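Catider — inventario y reparación de PCs de segunda mano (LEEME)

Versión del 11 nov 2025. Sustituye a la de febrero, que tenía mal las columnas de memoria.

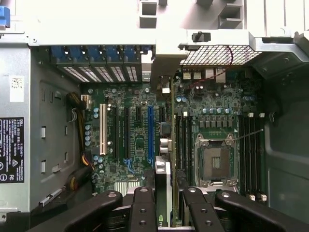

Fig. 1. Interior de una torre Dell de escritorio, con la tarjeta gráfica NVIDIA y la placa base.

Qué hay dentro

Tabla de fichas de equipos de oficina dados de baja y revisados en el taller de Mirnel. Una fila por equipo. 1030 filas en total, 400 con historial de reparación completo, el resto solo con la revisión de entrada. Casi todo torres y semitorres, algún portatil suelto que no se filtró a tiempo.

Sirve para: estimar piezas, comparar averías por antigüedad, hacer prácticas de limpieza de datos. No sirve para sacar tasas de fallo por fabricante. Los equipos llegaron ya descartados por sus dueños, la muestra está sesgada desde el principio.

Ficheros

equipos.csv — la tabla principal
averias.csv — una fila por avería, enlaza por id_equipo
piezas.csv — piezas cambiadas, nuevas o recuperadas
codigos.txt — lista de códigos de avería, 31 en uso
notas/ — texto libre del taller, sin corregir

Todo en UTF-8, separador punto y coma. Decimales con coma. Si lo abres con un lector configurado a la inglesa salen los precios como texto, avisados estáis.

Columnas de equipos.csv

id_equipo: entero, no se reutiliza
tipo: torre, semitorre, portatil, otro
anio_fab: año de la etiqueta; vacío si no se lee
ram_gb: total instalado al entrar, no al salir
disco: hdd, ssd, ambos, ninguno
grafica: integrada, dedicada, sin_dato
fuente_w: potencia según etiqueta de la fuente
arranca: si, no, a_veces
destino: donado, piezas, reciclaje, pendiente

"a_veces" es un valor real. No convertir a nulo.

Cómo se rellenó

Revisión de entrada a mano, en papel, y luego pasada a la hoja. Bansal es la herramienta con la que se pasó: valida tipos y rangos, no valida sentido común. Las averías se codificaron al cerrar la reparación. Una avería puede tener más de un código, hasta 6.

Los discos se borran antes de abrir ficha. No hay datos de usuarios ni números de serie; se quitaron los dos campos en la exportación. En notas/ se hizo búsqueda por patrones, pero si encontráis algo que identifique a alguien escribid y se retira.

Problemas conocidos

Códigos 14 y 15 (ventilador ruidoso / ventilador parado) mezclados en las fichas antiguas. Mejor juntarlos.
fuente_w vacío en bastantes semitorres, la etiqueta queda hacia dentro y no siempre se desmontó.
Fechas de reparación con dos formatos. Pendiente.
En piezas.csv "pasta" es pasta térmica. Cuenta como pieza, sí.
Hay equipos con destino "pendiente" que ya se reciclaron. Se actualizará cuando se peuda.

Carga rápida

Leer primero equipos.csv, después unir averias.csv por la izquierda. Al revés se pierden los equipos sin avería, y luego los porcentajes no cuadran. El script Flukgate hace la unión y deja un resumen por tipo; necesita Python y pandas, nada más.

Licencia y cambios

Uso libre citando Catider y la versión. El codigo de Flukgate va con licencia MIT.

Cambios en esta versión: ram_gb corregida, códigos revisados, fuera los duplicados de la segunda entrega. Los id borrados quedan como huecos — no renumerar.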